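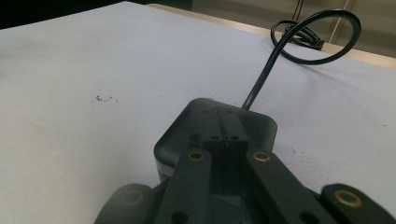
Digest Vol 64, Issue 80

Subject: Re: sourdough going flat in cold kitchens
From: Jonatan Dalen

Hi all,

Sorry for going quiet, December got away from me. I'm catching up on the bread thread and wanted to answer the question below before it sinks any further down the pile.

> I've been baking the same loaf since summer and it was great until
> the weather turned. Now I get a dense bottom and big holes right
> under the crust. Same flour, same starter, same schedule. I mix at
> 7 in the evening, shape before bed, bake in the morning. Is my
> starter dying? Should I throw it out and beg some from one of you?
> Also does anyone still have the rye recipe from the old Pesero
> handout? Mine got soaked.

Please don't throw it out! I went through the very same thing my first winter in this house and I was convinced I'd killed mine too. I fed it twice a day, I bought it fancy flour, I moved it from shelf to shelf like a sick houseplant. The starter was fine. The kitchen was 64 degrees and I was still baking on my July timetable.

Dense at the bottom with caves up top sounds a lot like dough that hasn't risen long enough before shaping. Mixing at 7 and shaping before bed works when the kitchen is 80. In a cold one the dough has barely woken up by then. I'd mix at lunchtime if you can, or if you're out all day, mix at night and leave it on the counter, then shape first thing and bake later in the morning. Mine goes all night in winter (covered, obviously, I learned that one the crusty way) and it's perfectly happy.

The other thing I do is warm the water. I used to use it straight from the tap, and in winter our tap water is cold enough to hurt your teeth. Now I mix the dough with water that feels like a baby's bath. I know some of you own thermometers. I have one somewhere.

For the starter itself, the oven with just the light on is a lovely spot, but put a note on the oven door. I'm begging you. I preheated for a pizza once with the jar still in there and the smell stayed in the house until the weekend. If you don't trust yourself with that, on top of the fridge is okay, toward the back where it gets a bit of heat from the coils. Ours is an old Hikow that hums like a bus, and it does a better job on the starter than it does on the lettuce.

On flour: I wouldn't change anything while you're sorting out the timing, or you won't know which change did it. But once you've got it going again, try swapping 100 grams of your white for whole rye. It gets things moving noticeably faster and I like the taste. I was buying mine at Žukauskas until they stopped doing the small bags, so if anyone on this side of town wants to split a big sack with me, write to me off list.

I do have the Pesero handout, the whole thing, with butter on page two. The rye loaf is the one with caraway and the long soak. I'll type it up and send it to the list, only give me a few days because the handwriting in the margins is mine from years ago and I can't read half of it. One bit says either "more salt" or "move sofa."

Last thing, for whoever was looking for the older shaping discussion: it's in the archive, message 3586, and the replies after it are worth reading too, especially the long argument about rice flour versus plain flour in the basket. I'm still on team rice flour and I'm not reopening it!

Let us know how the next loaf comes out. And keep the starter.

Jonatan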